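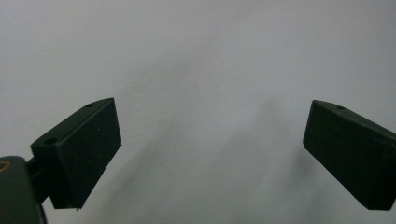
About Sutoder

Sutoder is a paint and plaster advice shop. We don't sell paint, and we get nothing from the companies that do. People come to us when a quote looks too high or a can promises too much.

We started after a landlord in Sadska was told that 4 coats of a "breathing" wall paint would cure his damp. He had a leaking gutter. A lot of our work still goes like that.

What we do

We visit, look at the walls, ask dull questions about the roof and the pipes, and write up what we think in plain words. If the cheap fix will do, the report says so. If we can't tell, it says that too, and you pay half.

What we doubt

"One coat coverage." "Lifetime finish." Any white that costs twice as much as the white next to it. We tried the Khokhar method of lime plastering on two of our own rooms and liked one of them. Awards don't impress us much either, including the one we were once invited to buy.

Where we are

Our office is at 201 Bokard Street, up the back stairs. Visits start at $200, travel included inside the city. We close for the first week of April.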